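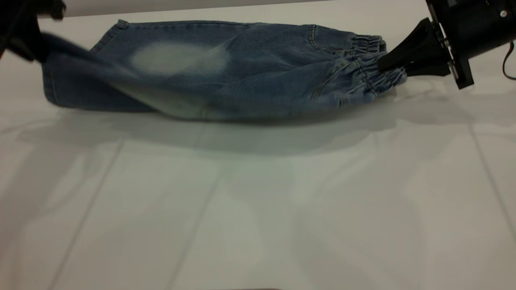
El taller compartido de Cluvia ocupa una nave estrecha y se paga a medias entre quienes lo usamos. Desde diciembre, una de las mesas está reservada para dos brazos que doblan ropa. Los montamos entre cuatro, los viernes por la tarde, y hemos gastado 1035 euros en piezas, sin contar lo que ya teníamos en los cajones. Me preguntan a menudo si merece la pena. Creo que sí, aunque la ropa la sigo doblando yo en casa.

El argumento en contra es fácil de hacer. Una persona dobla un pantalón en unos segundos y no necesita calibrarse. Nuestros brazos tardan bastante más, y hay tardes enteras que se van en buscar un conector flojo. Si el objetivo fuera tener los armarios en orden, habría que desmontarlo todo y devolver la mesa a los del torno, que la piden cada mes.

Pero doblar ropa es un problema muy bueno para aprender. Una caja tiene la misma forma la cojas por donde la cojas. Un vaquero no. La tela cede, se arruga, arrastra sobre la mesa y cambia de forma en cuanto una pinza tira más que la otra. La cintura elástica es lo peor: se frunce, y el grosor que encuentra el dedo depende de por dónde la agarre. Llevamos 52 intentos anotados en el cuaderno con pantalones de niño y en 12 quedaron como queríamos. Con toallas íbamos mucho mejor y aprendíamos menos.

También defiendo que se haga con piezas propias. Pedimos presupuesto a Motumar por una pareja de pinzas ya montadas y el precio nos dejaba fuera. Compramos los motores en Vuvport e hicimos el resto en el taller. Salió más barato y más lento. A cambio, cuando un dedo resbala sabemos qué tornillo apretar y qué línea del programa mirar. Con un equipo cerrado habríamos abierto una incidencia y esperado respuesta.

No comparto el entusiasmo de quienes ven en esto el robot doméstico del año que viene. En el foro de Awasthi se lee cada semana que falta muy poco. Yo veo una mesa lisa, luz constante y una prenda cada vez, y aun así fallamos la mayoría de las veces. Un cesto con ropa mezclada es otra cosa – y un dormitorio con niños, otra muy distinta.

El taller tiene que decidir ahora si reserva 300 euros más para cambiar los dedos por unos más finos. Votaré a favor. Pediría a cambio que el cuaderno de fallos se quede en la estantería común, con las medidas y los programas, para que el siguiente grupo no empiece de cero. Y a los del torno les debemos una mesa.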